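Guest room care > Bins and liners

How to reline a small bedroom wastebasket

A bedside bin is emptied less often than a kitchen bin, and the liner tends to be an afterthought. The method below is the one used at Geltemora for the small rectangular baskets kept beside the nightstands. You need one thin liner per basket and a dry cloth.

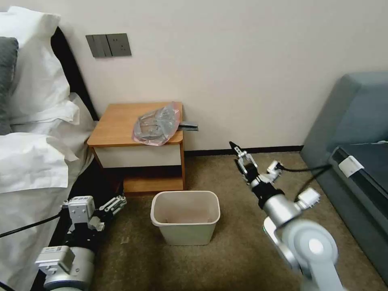 Ileana Pascu
Housekeeping trainer, Geltemora

1. Clear the floor between the bed and the sofa. Tuck up any duvet that hangs to the carpet, or it will catch on the basket as you lift.

2. Wipe the inside of the empty basket. Work the cloth into the corners, where dust and hair collect.

3. Shake the liner open and push the base down with a closed hand. A 300 mm opening suits most baskets of this size. Trodava liners come in rolls of 279 and tear cleanly at the perforation; the Akbari ones need scissors.

4. Fold the top edge over the rim on all sides. Leave about 5 cm hanging outside. Less than that and the liner slips in with the first heavy item.

5. Hold the basket by two opposite sides, over the folded liner, so that the fold stays put while you move it.
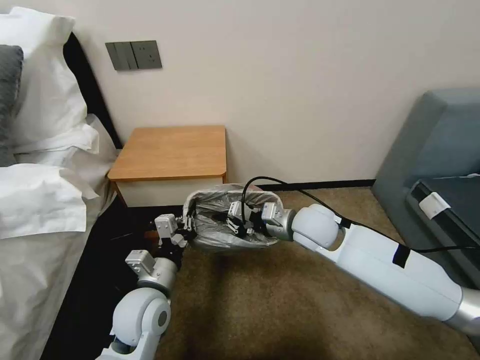
6. Set the basket down in front of the nightstand. Keep it clear of the drawer if there is one, and away from the bed base. On carpet, press down lightly on the rim and check that it stands level.

Creases inside the basket do no harm. Trapped air does – lift one corner of the fold, press the liner against the wall of the basket, and fold the corner back.

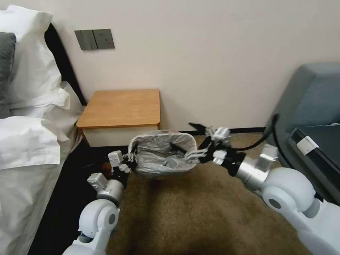 Liner folded over the rim, basket held at both sides.

Taking a used liner out

Unfold the edge from the rim first. Gather the top of the bag at two points and draw them slightly inward, then lift straight up. If the basket rises with the bag, lower both and let some air in down one side.

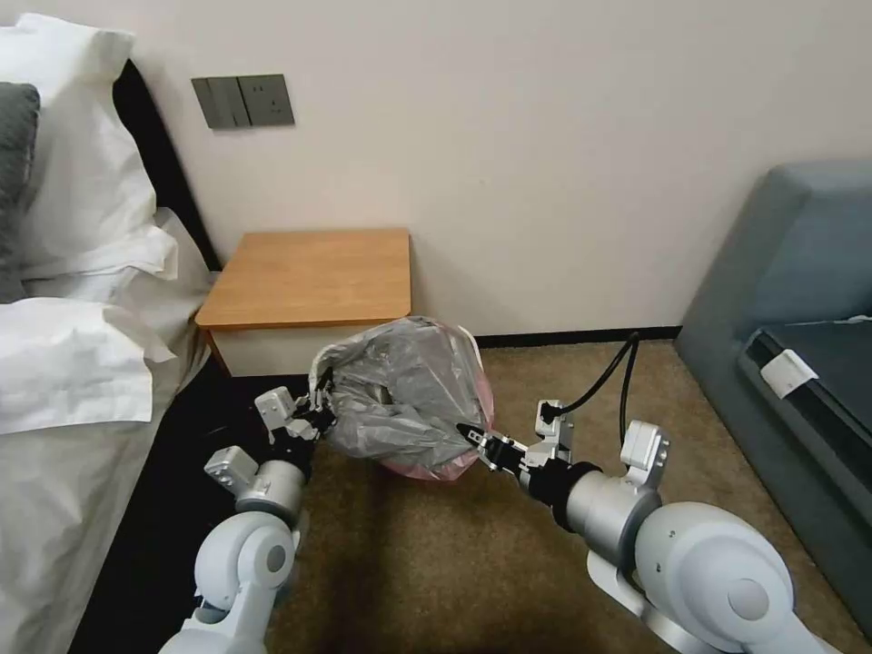
Tie the bag only once it is clear of the rim. Tissues and wrappers weigh very little, so a single knot is enough. Bottles and batteries should come out before tying and go to the proper collection.

Rinse plastic baskets monthly in lukewarm water with a little mild detergent, and dry them fully before relining.

Last revised 2/4/21

Home | Rooms | Laundry | Supplies | Contact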